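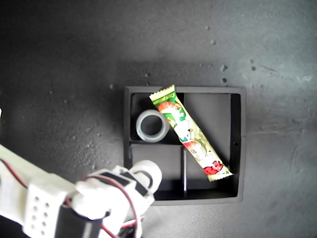
Brurkico Athletic have signed a new sleeve sponsor, the snack maker Quintana, in a deal that runs for five seasons and takes the number of commercial partners at the club to seven.

The agreement was announced on the club's website in January and takes effect right away. The Quintana name will go on the left sleeve of the men's and women's first-team shirts, on the advertising boards along the east side of the ground, and on the backdrop used for interviews after matches. Youth teams are not part of the deal.

Neither side has said how much it is worth. The club said only that it is the largest sleeve contract it has signed, a comparison with a short history. The league did not allow sleeve advertising at all until a few years ago, and the only company to have used the space before now was Arken, a regional freight firm whose contract ended last summer. The sleeve has been blank since then.

Debashish Haque, the club's commercial director, said talks with Quintana started before the Arken contract ran out and took longer than expected.

"We had offers that would have filled the space in August," Haque said. "They were short deals, one season with an option, and they would have put us back at the table by spring. We wanted something we could build a budget on, and we were willing to play half a season with a plain sleeve to get it."

The front of the shirt is not affected. That space belongs to Jallow, the home appliance retailer, which has two years left on its contract. Haque said Jallow was told about the Quintana talks early on and had raised no objection, as the two companies do not sell competing goods. Most of the club's larger contracts give the sponsor a say when a rival firm wants to come in, and the Jallow contract is one of them.

Brurkico have leaned harder on sponsorship since they came up to the top division. Their ground, opened in 1933, is one of the smaller ones in the league, with houses close behind two of the stands, and there is little room to add seats. Ticket income rose in the first season after promotion and has been flat since. Television money is shared out by the league under a formula the club cannot change on its own, and it would fall sharply if the team went down.

That leaves commercial income as the one line in the accounts that the club can move by itself. Haque was hired to do it. When he arrived the club had a shirt sponsor, a kit supplier and a local brewery that paid for the match program. The list has grown with a car dealership, a bank and a phone company, and now Quintana.

Some of those deals are small. The phone company pays mostly in equipment and service for the club offices, and the dealership supplies vehicles for the coaching staff. Haque said there was nothing unusual in that and that a bill the club does not have to pay is as good as a check.

For Quintana, the contract is a first step into soccer. The company has backed road races and a youth basketball tournament in the past, but has not had its name on a professional team's shirt. It said in a statement that it had been looking for a club with a strong local following and regular television coverage, and that it plans to run ticket giveaways through grocery stores in the area. The first will start next month, with seats for a home match and a tour of the ground.

Quintana products will also be sold at the concession stands. This part of the agreement has drawn the most questions from fans, many of whom buy from the independent stalls on the street outside the main gate. The club said the deal covers only the stands inside the ground and does not give Quintana sole rights even there. The bakery that has supplied meat pies at home matches for many years will go on doing so under its own contract.

Prices at the stands will not change this season, the club added. It made no promise about next season.

The supporters' group gave the news a cautious welcome. In a short message to its members, it said it was glad to see a contract with a company that makes an ordinary household product, and reminded the board of a request it made last year for a written policy on which kinds of businesses the club will accept money from. Several clubs in the league carry betting companies on their shirts. Brurkico do not at present, but there is nothing on paper to stop them.

Asked about the request, Haque said the board had discussed it and would do so again before the end of the season. He would not say whether betting companies had been among those offering to take the sleeve in August.

"I talk to everyone who calls," he said. "Talking is my job. Signing is up to the board."

The group also asked what will happen to fans who bought this season's shirt without a sleeve sponsor. The club said those shirts remain current and no one needs to replace them. Anyone who wants the Quintana patch added can bring a shirt to the club store, where it will be put on free of charge until the last home match of the season. Shirts sold from now on will come with the patch already in place, although children's sizes will be left plain.

Replica shirts stay at 90 dollars for adults. The club has sold more of them this season than last, according to Haque, who put part of the rise down to the blank sleeve and part to the change of collar. The away shirt has done less well. It will be replaced in the summer as planned.

Part of the Quintana money has already been given a purpose. The club said it will pay for new floodlights at the training ground, where evening sessions have been cut short this winter when some of the old lamps failed, and for a second full-time physical therapist for the women's team. Work on the lights is due to begin once the season is over. The rest goes into the general budget, which covers wages, travel and upkeep of the ground.

It is not expected to make much difference in the transfer market. The head coach has asked for another central defender, and the club has been linked with two or three on loan, but officials have said all winter that any arrival would depend on a departure. Haque said the coach had not called him about the Quintana money yet and that he expected the phone to ring.

The larger test for the commercial department comes with the Jallow contract. Shirt-front deals in the division have gone up in value over the last few years, and Brurkico signed theirs while still in the division below, with a modest bonus for promotion. The club would like to reopen the terms early and offer Jallow a longer stay in return for a higher yearly fee. Jallow has not commented. Haque said only that the two sides speak often — mostly about smaller things such as seats and signs — and that he would like the matter settled well before the contract enters its final months.

There is also the question of the stadium name. The board looked at selling naming rights when the team was promoted and dropped the idea after objections from fans, who collected signatures outside the ground before several home matches. Haque said it is not under discussion now and was never part of the talks with Quintana.

The new patch will be worn for the first time in the next home league match. The women's team will wear it a week later, when they play away. Players from both squads were at the club store after the announcement to sign shirts, and a second signing session is planned for the school break. Details will be posted on the club's website, along with the rules for the first ticket giveaway.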